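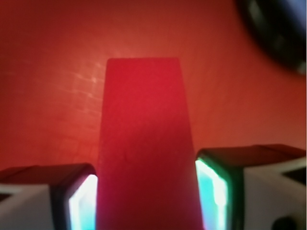
**Do I need to have worked with robots before?**

Most of the people we take on haven't. You need steady hands, patience with a repeated task and the willingness to say when something went wrong.

## Teleoperators wanted, Pevside

Dotano is looking for people to teach robot arms simple handling tasks by remote control. You sit at a desk, move a pair of hand controllers, and the arm copies you while the system records the movement. Other sessions are done by hand, with the operator holding the arm and guiding it through the task. The recordings are used to train the arm to do the same job without an operator.

The current set of tasks is called Sandu. It covers picking up, turning, stacking and putting down small blocks and household items. Drasteten, a second set with soft and folded goods, starts in February, and operators who have finished Sandu will be offered places on it first.

### What a shift looks like

Shifts are four hours, morning or afternoon, with a twenty-minute paid break. You work through a task sheet. Each entry gives the object, the start position and the end position. You do the task, mark the recording as good or bad, put the object back and go again. A practised operator records 80 usable runs in a shift. New starters record fewer and we don't set a target for the first two weeks.

Bad runs must be marked as bad. A dropped block that gets passed as good costs us more time than a slow shift.

The gripper view is shown on your screen at close range. Some people find this tiring at first. Glasses are fine. Please tell us before you apply if you have a wrist or shoulder injury, and we can talk about whether the desk can be set up to suit you.

### What we ask for

- You are 18 or over and have the right to work in the UK
- You can do at least three shifts a week
- You can read and follow written instructions in English
- You can come to the Pevside site; the work can't be done from home

Left-handed operators are welcome. The controllers can be swapped over.

### Pay and terms

Training takes 16 hours over four shifts and is paid at the full rate. The contract covers 168 hours, training included, and can be extended by agreement. Travel within Pevside is not paid.

### How to apply

Write a short message saying which shifts you can do and what kind of hand work you are used to. Sewing, model making, kitchen work, gaming and warehouse packing are all relevant. A CV is optional. Applications go to Mehrangiz Fallahi at the Pevside office, by post or at reception, and must reach her by 2024-07-21.

If we invite you in, you will try the controls for half an hour with Zawadi Kaijage, who runs operator training. The trial is not scored on speed. You will hear from us within a week of it, whichever way we decide.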